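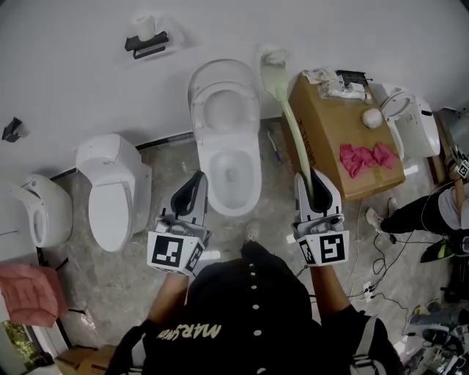
Department of Building Services -- Sanitary Installations, Year Two

Week 4 handout: traps, seals and why drains smell

Read this before Friday. The worked sum at the end will be gone through in class, so bring a calculator.

1. What a trap is for

Every fitting that empties into a drain needs a barrier between the room and the air in the pipe. The usual barrier is water. A bend in the waste holds a small amount of it after each use, and drain air cannot pass while the water stays there. The depth of water that would have to be lost before air could get through is called the seal. It is measured from the overflow level on the outlet side down to the top of the dip. It is not the full depth of the water in the bend, and students lose marks on this every year.

A toilet has its trap built into the pan. Basins, sinks and baths have a separate trap fitted underneath. Floor gullies have their own, and these give the most trouble because they may go for months with nothing poured into them.

2. How a seal is lost

Self-siphonage. The fitting empties with a full bore of water in the waste pipe, and the plug of water pulls the seal after it. Basins are the worst for this, as they have a rounded bowl and a narrow pipe. Baths and sinks have flatter bottoms and the last slow trickle usually fills the trap again.

Induced siphonage. Water from another fitting passes the end of the branch and lowers the pressure in it. The trap that suffers is the one nobody is using at the time.

Back pressure. Water falling down the stack has to turn at the foot. If the bend is tight, air is squeezed ahead of it and pushes up into the lowest branches. You may see bubbles in the pan on the ground floor.

Evaporation. Slow, but certain in a heated building left empty. Guest rooms, school buildings in summer and plant rooms are the ones to think of.

Other causes: a leaking joint at the trap, or a thread or strip of cloth hanging over the outlet and drawing the water out drop by drop.

3. Ventilation

The discharge stack is carried up and left open to the air, so that pressure in the pipe stays close to pressure in the room. Where a branch is long or serves a row of fittings, it may need a vent pipe of its own. An air admittance valve lets air in when the pressure drops. It does not let air out, so it is no help with back pressure. Do not write that it is.

4. Case: the Stesero building

Amra Stojanovska's survey notes are in the course folder. The complaint was a smell on the ground floor in the mornings. The first contractor, Paulík, changed the pan connectors and the smell came back in October. Stojanovska found two floor gullies dry and a third nearly dry. The cleaning routine had changed from bucket and mop to a machine that picks up its own water, so the gullies were no longer being topped up. The pan seals were all sound.

Read her notes for the order in which she checked things -- simplest first, with no tiles lifted.

5. Worked sum: a dry gully

A floor gully has an open water surface of 200 square centimetres. The seal will fail when 700 cubic centimetres have gone. If the level drops by 1 millimetre a day, how long will the seal last?

Loss per day = 200 x 0.1 = 20 cubic centimetres
Time = 700 / 20 = 35 days

Now repeat it for a drop of 2 millimetres a day, and say what you would ask the building manager to do during a six-week closure.

6. Reading

Vandenberghe, Gijs: Notes on Drainage Above Ground, chapters 3 and 5. The diagrams of branch connections in chapter 5 are worth copying out by hand. The chapter on pumps can be left until next term.

Handouts for weeks 1 to 3 are on the shelf outside the Keva workshop.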